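Bench notebook, p. 105
March, started 9:20

Gear plate for the Linik reducer, continued from the last two pages.

Picked up where I stopped. Plate is back from Suwannarat, refaced on both sides, brushed finish, center hole opened up to suit the new hub. Wiped it down with alcohol and a lint-free wipe, then again because the first wipe came away gray. Edge break on the outside is good. Edge break on the center hole is uneven — fine for most of the way and then nearly sharp for a short stretch. Took it down by hand with a stone, very light, and went over it with a fingernail until nothing caught.

Checked the plate for flatness on the granite with a 0.02 feeler. Wouldn't go in anywhere. Turned it over, same result. Good enough for us.

One pin is in. Pressed it cold in the arbor press with the soft jaw, went in straight. Leaving the others out until the gears have been tried on, so we don't repeat the business with the Inex plate where we had to drive them all back out.

10:05
Gears. Opened the Billau box. They come in a waxed paper bag inside a plastic bag, and the paper had split, so there was oil on everything including the delivery slip. Slip says 42 pieces, order was for 42. Washed the ones I need today in the small ultrasonic tank, rinsed, blew dry from the bore side out. The rest went back in fresh paper with a drop of oil, second drawer, left.

Looked at the teeth under the 10x loupe. Tips are bright and clean. One had a small burr at the root of a tooth, which I took off with the brass pick. Another had a mark on the face that looks like a vise jaw. Put that one in the reject tin with a note. Bore on all the ones I tried takes the go gauge and refuses the no-go.

Weighed the plate while I was at it, bare with the single pin: 161 g. Old one was 200 g in the same state. That is a bigger difference than the refacing should give. Montri Srithong thinks the old figure was taken with the hub ring on. Went back through the notebook and the page only says "plate, one pin," in my writing, so I can't settle it. Will weigh the spare when it turns up.

11:30
Cloth. Changed the bench cover before laying anything out. The old light one had swarf in the weave and I kept finding it on the parts. The new one is dark gray, tight weave, and small steel parts show up on it much better. You can find a dropped gear by the shine off the teeth. Didn't iron it. It still has the folds from the packet and it rucks up when something is pulled across it, so a gear set down near a crease can end up leaning. Smoothed it out from the middle a few times. Helps for a while.

Montri wants to pin it under the bench lip with the spring clips. I'd leave it loose so it can be shaken out, but the wrinkles do get in the way. Try clips on the back edge only and see.

Also tried a magnetic mat under the cloth for a few minutes. Don't do this. The gears stand up on edge and snap together, and afterward they hold a bit of magnetism and pick up dust. Ran everything that had been near it through the demagnetizer twice, then checked with a staple. No pull left. The mat has gone back to the surface grinder where it belongs.

1:40
Loose layout of gears on the plate, no pins except the one, just to look at where the rims come and how much room is left between the teeth and the center hole. There is less than I expected. With the gear flat it sits well inside the outer rim, and on the inner side I would like another millimeter. The drawing does allow for it, so it is probably only that it looks tight without the hub in place. Mic'd the outside of a gear over the teeth in two directions, matches the Billau sheet.

Things that went wrong: a gear rolled off the plate and across the cloth more than once. The satin finish gives no grip and they will roll on their teeth if set down even slightly on edge. Put them face down first, then slide.

No damage that I can find from the rolling, the cloth takes it. Looked over each one again with the loupe anyway before it went into the tray.

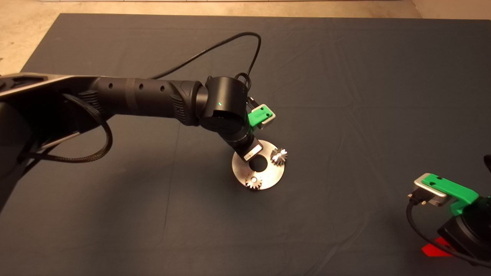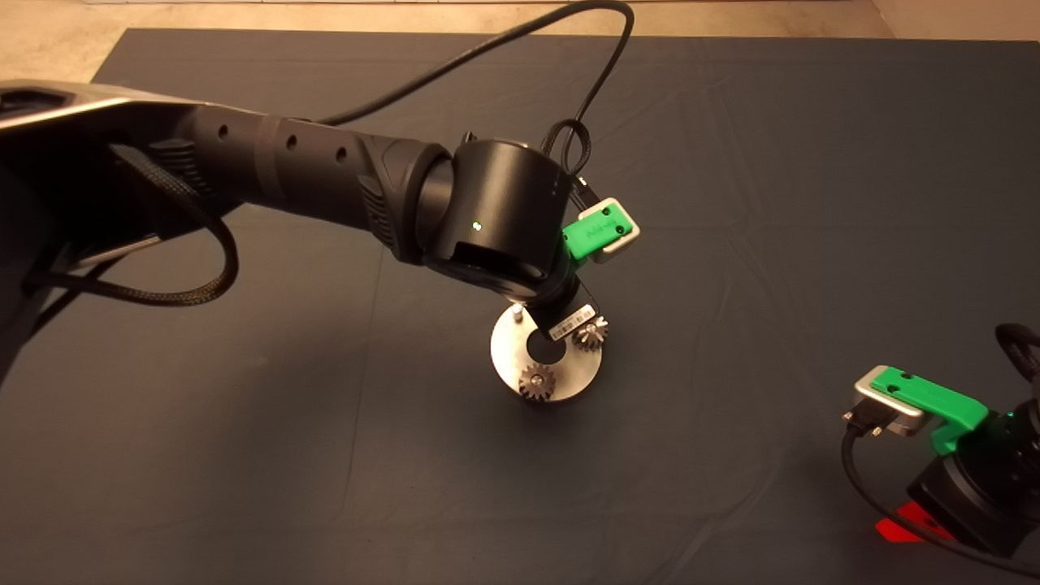
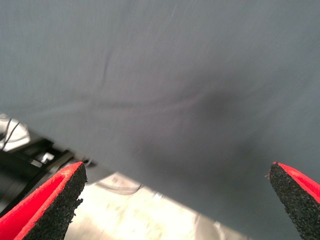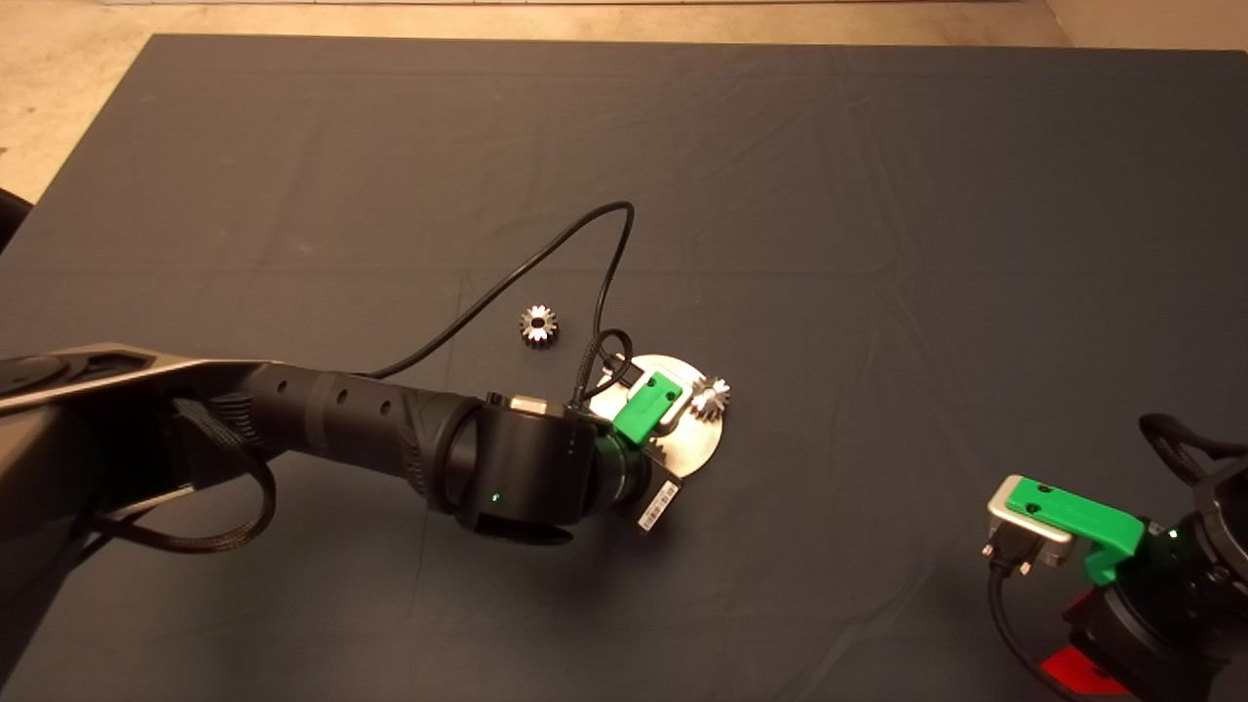 1st, 2nd and 4th: plate and small gears on the new cloth. 3rd: folds in the cloth.

3:15
Parts in the lidded tray, plate on top with a wipe between. Tray is on the shelf over the arbor press, labeled LINIK / PLATE 2.

To do:
Press the remaining pins once Montri has signed off on the layout
Weigh the spare plate, write down what is on it this time
Ask Billau about the vise mark, and whether they can bag the gears in smaller lots
Spring clips for the back edge of the cloth
More 0.02 feeler stock, the one in the drawer has a kink near the tip
Stone needs cleaning, it was loading up by the end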